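Pleltano (robot arm)

Pleltano is a hobby robot arm with a two-finger gripper, built in a shared workshop in Hiscombe. Started in November as a replacement for an older arm, the Koubek, which had worn shoulder gears and was stripped for parts. Plans are free to copy. Parts cost 299 dollars for one arm, not counting the computer.

Construction

Jointed arm, black, bolted to a table edge. Six motors on a single cable chain. The base bracket was redrawn twice - the first one flexed when the arm reached all the way out. Gripper fingers are printed, 200 grams the pair, and open wide enough for a small box. A camera sits at the wrist. Early wiring ran outside the joints and kept snagging, later builds route it through the elbow.

Software

Runs on Kokine, a small control program writen by the same group. Kokine reads the joints, saves positions and plays them back. Motor speed is capped at 2000 steps per second, higher settings made the wrist overshoot. No graphical editor yet. Settings live in one text file, which has to be reloaded by hand after any change.

Use

Mostly sorting and tidying jobs on a tabletop. Soft and odd-shaped things are the usual test pieces, artificial flowers and leaf sprigs among them. Thin stems are harder than blocks - the fingers close flat and a stem can roll out sideways. Rubber pads helped a little. A curved finger tip is planed but no drawing has been released. 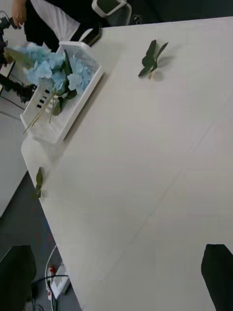
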